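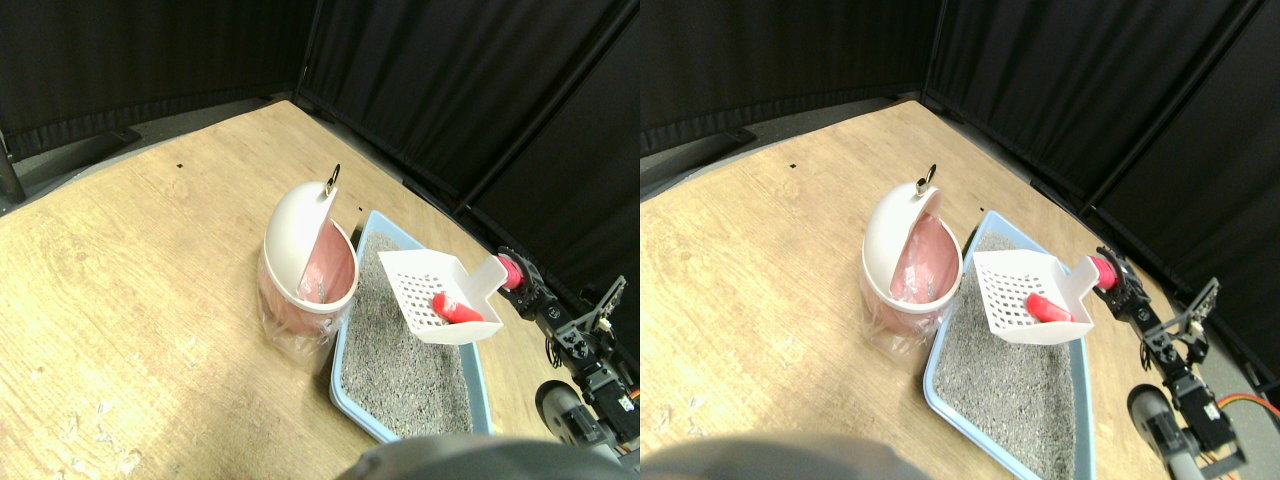 Povness stereo head — bench notes and what you get

October 12, 2020
By Lucie Lemieux

Two-lens camera head for small tabletop arms. Both views come out side by side in one picture, left and right, so your recording software sees a single camera. One cable. Works with the Xaba controller we sell and with most anything else that can open a USB webcam.

We get asked a lot if two lenses are worth it over one. Depends on the job. For pushing blocks around, no, save your money. For anything where a tool hangs over a surface — scoop over litter, spoon over a bowl — the second view helps the operator judge height. Busisiwe Oosthuizen ran the comparison for us on the litter box task: blue box, gray granular litter, slotted scoop, pink and white bin with the lid open. Scoop handle held in the gripper, item carried to the bin. Same arm, same fingers, only the camera changed.

Her log, shortened:

Single view, high mount. 37 runs. Operators kept coming in too low and plowing the scoop into the litter. Slow. Lots of backing up and trying again.

Stereo head, same mount. 37 runs. Approach much better, fewer second tries. Carrying to the bin about the same as before, the rim is easy to see either way.

Stereo head, low mount. Quit after 12. Arm got in the way of everything. Don't mount it low.

So the head helps on the approach and not much after that. If your task is all carrying you wont notice.

Fingers

Also on test, the Skastum colored finger set. We like a pink-red finger against a black arm, easy to pick out in both views when you scrub through recordings later. Grip on a flat plastic handle was good. On a round handle it rolls a little, add a strip of rubber tape. We tried the Rurkisby fingers too — stiffer, better on round stuff, but black, and black fingers in front of black curtain are a pain to find on screen. Pick one. Can't have both yet, Rurkisby say a colored version is comming in March. We'll see.

Setup tips

Use a plain backdrop. Black fabric is cheap and stops people walking past from ending up in your data. Seams and folds are fine.

Light wood table is fine too. Shiny white is not, the exposure jumps whenever the arm moves across it.

Lock exposure on both lenses. The default is auto and they drift apart from each other, very annoying.

Leave slack in the cable near the wrist. We pulled one connector out on day one.

Check both views before you record, not just the left. Busisiwe lost a morning to a smudge on the right lens.

In the box

Stereo head, short bracket, long bracket, USB cable, four screws, hex key. No table clamp, order it separately. Arm and fingers not included.

Weight of the head with short bracket is 437 grams. Too heavy to ride on the wrist of a small servo arm, we tried, it sagged. Fixed mount only for those.

Price

758 dollars for the head. Finger sets are priced on their own page. Lab discount if you take three or more, write to us first and don't order through the cart, the cart doesn't know about it.

Returns OK if the lenses are clean. Litter dust gets everywhere, wipe it down before you send it back please.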